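Tote (storage bin)

A tote, also called a picking bin or open-top bin, is a rectangular container without a lid, used to hold loose goods while they are stored, sorted or moved by hand or by machine. Totes are found in warehouses, workshops, laundries, school stockrooms and small kitchens. They are distinguished from crates, which have slatted or pierced walls, and from trays, which have walls too low to hold stacked goods.

Construction

The basic form consists of a flat floor and four walls joined at the corners. Walls may be vertical or may slope inward toward the floor. Vertical walls give the largest volume for a given outside size. Sloping walls reduce the volume but allow empty bins to be nested, and they guide small items toward the middle of the floor, where they are easier to reach.

Common materials are molded plastic, sheet steel, aluminum and coated fiberboard. Plastic bins are light and do not dent, but they may bow outward under load. Metal bins keep their shape and tolerate heat, and are heavier and noisier in use. Fiberboard is used mainly for dry, light goods and for bins that are discarded after a season.

The rim is usually rolled, flanged or folded over. A plain cut edge is cheaper but wears quickly and can mark hands and sleeves. Handles, where present, are either cut into the short walls or formed as a ledge under the rim. Some patterns have neither and are meant to stay in one place.

Size and capacity

There is no single standard size. Makers list bins by outside dimensions, by volume or by a catalog number that bears no relation to either. The Skosby 149, a low bench bin sold in gray and green, takes its number from the height of its walls in millimeters. The larger Ellham pattern is made in 8 depths on one common footprint, so that any two of them can be stacked with a separate frame between.

Rated load is normally given for an evenly spread load on a flat support. The figure does not apply to a bin carried by its rim.

Interior finish

The inside of a bin is generally left plain. Matte finishes are preferred where goods are picked under overhead lighting, as a glossy floor reflects lamps and makes small or shiny items hard to pick out. Gray and blue-gray are common interior colors for the same reason: most packaged goods stand out against them.

Floors wear faster than walls. Sliding goods leave scratches and dull patches, which on bare metal join over time into a mottled surface. This wear is cosmetic unless it breaks a coating.
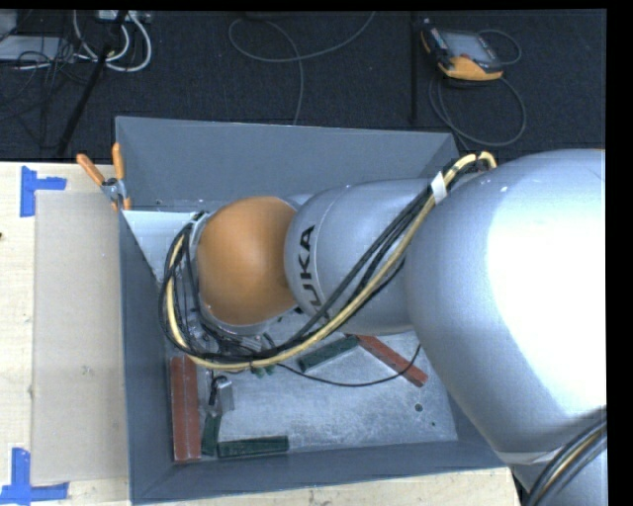

Holes in the floor of a bin serve several purposes. They may be drain holes, fixing points for a bolt or locating pin, or remains of an earlier fitting. Where a bin holds screws, beads or other small parts, unused holes are closed with plugs or covered from below. Tape applied on the inside tends to lift at the edges and collect dirt.

Placement

Bins used for sorting are most often set on a table or bench at a height that lets the user reach the far wall without leaning. A deep bin needs a lower support than a shallow one. On a wooden top, a thin mat under the bin limits scratching and keeps the bin from shifting - felt is adequate for light bins, rubber for heavy ones. The long side normally faces the user.

In the Wero layout, used in small packing rooms, 2 bins stand side by side, one for incoming goods and one for goods already checked. The bins are kept identical in size but differ in color or carry a label on the near wall. The Mahlangu layout places a single bin in the center of the bench and uses the surrounding tabletop for cartons and paper.

Filling

Totes are filled to a line below the rim, commonly a hand's width, so that goods do not spill when the bin is moved. Heavy items go in first and flat items are laid against the walls. Mixed small goods are better held in shallow inner trays, as they settle to the floor and are missed when the bin is emptied.

A bin used for picking is filled less than one used for storage. A single layer is the easiest to work from, with each item resting on the floor of the bin and none hidden by another.

Cleaning

Dry dirt is brushed or vacuumed out before any water is used. Plastic and coated bins are washed with mild soap and dried upside down on a rack. Bare steel is wiped with a damp cloth and dried at once. Corners hold most of the residue and may need a narrow brush. Abrasive pads are not recommended for matte finishes, which turn patchy and shiny where rubbed.

See also

Crate
Parts tray
Nesting container
Workbench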